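The Maglaya branch library is keeping its evening hours, and I am so happy I could shout! (I did shout a little, in the parking lot, where it's allowed.)

If you missed the whole saga, the plan back in July was to close at 5 every day, which would have been fine for people who don't have jobs or kids or a bus to catch. The town put out a comment sheet, and 1,224 of you filled it in. That's more than voted on the Farnura Street parking meters, and people were really mad about the meters. So now we get to keep the 9 p.m. closing on four nights, with the late shift covered by money that had been set aside for new carpet. I've seen the old carpet. It can hang on another year.

I went by around dinner time to see how folks were taking it. The front room was packed, every armchair by the big windows was taken, and there was a line at the desk for the new mystery shelf. One lady told me she does her whole week of email there after work because the internet at her place is so bad. A dad with three library cards in his hand said he'd already planned to drive out to Cimov if the hours got cut, and that's 26 miles each way — no thank you. 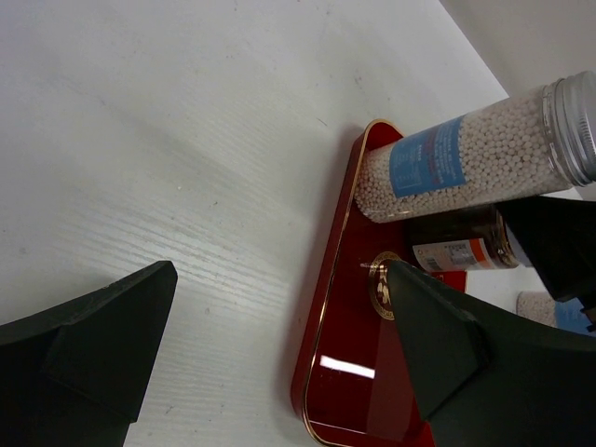
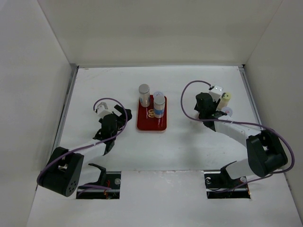 *Semow Neighbor News — No. 71, page 9*

There are some changes, so don't just show up like I did with a bag full of overdue cookbooks. The late nights start at the end of September. The upstairs reading room will still close at 6 on those evenings, and the staff will come around and ask you to move down to the main floor. The copier stays on until 8:30. Printing is still ten cents a page, and yes, you still need exact change, and yes, I complained about it again.

The story hour is moving too! It used to be mid-morning, when half the parents I know are at work, and now there will be a second one at 6:30 in the kids' corner. Pajamas are welcome. I asked if that meant grown-ups too and got a very patient smile.

What I couldn't find out is how long this lasts. The carpet money covers one year, and after that the hours go back into the regular budget talks with everything else (the pool roof, the plow, the poor old bandstand). I asked twice and got "we'll see" both times. So if you care about this, the next round of comments opens in spring, and the sheets will be at the desk and in the rack by the front door at the Semow post office.

One more thing while I have you — the book drop on the Farnura Street side is still jammed. Please don't force it. Somebody got a whole set of encyclopedias wedged in there, and it took two people and a broom handle to get them out. Use the one by the bike rack until it's fixed, which I'm told will be before the late hours start.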